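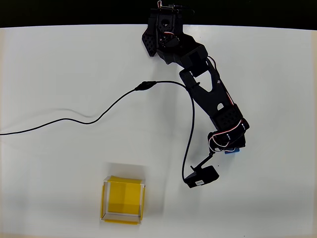
White desk top going beige along two edges

Cherry Mae Sebastian
Posted in Furniture and Surfaces, 8 replies hidden

I have a white melamine desk, bought second-hand in January. The front and right edges have turned a pale beige, in a narrow strip. The rest is still white. Washing-up liquid and warm water made no difference. I have a bottle of isopropyl alcohol and a pack of 1,000 grit wet-and-dry paper. Is either safe to use, or is the colour permanent?

Krajčí
Depends on the cause. Skin oil and hand cream sit on the surface and will come off. Sunlight damage is in the resin itself and will not. Put a little alcohol on a white cloth, hold it on the strip for 30 seconds, then wipe. Colour on the cloth means dirt, so carry on in small patches and rinse with plain water. If the cloth stays clean, try bicarbonate paste once. After that, stop.
Do not sand it. The decorative layer on melamine board is very thin and even fine paper will leave a dull patch that picks up dirt faster than before. Keep bleach away from the joints and the edging strip, as the glue may let go.

plorkov
magic sponge, works on everything

Allonis
The sponge is a mild abrasive, so the warning about sanding applies to that too. Use it lightly or leave it alone.
If it is sun damage you can turn the desk round so the strip faces the wall. Painting is possible but needs an adhesion primer, two thin coats and a week to harden before you put anything heavy on it. I did one that way and the front edge chipped within the year.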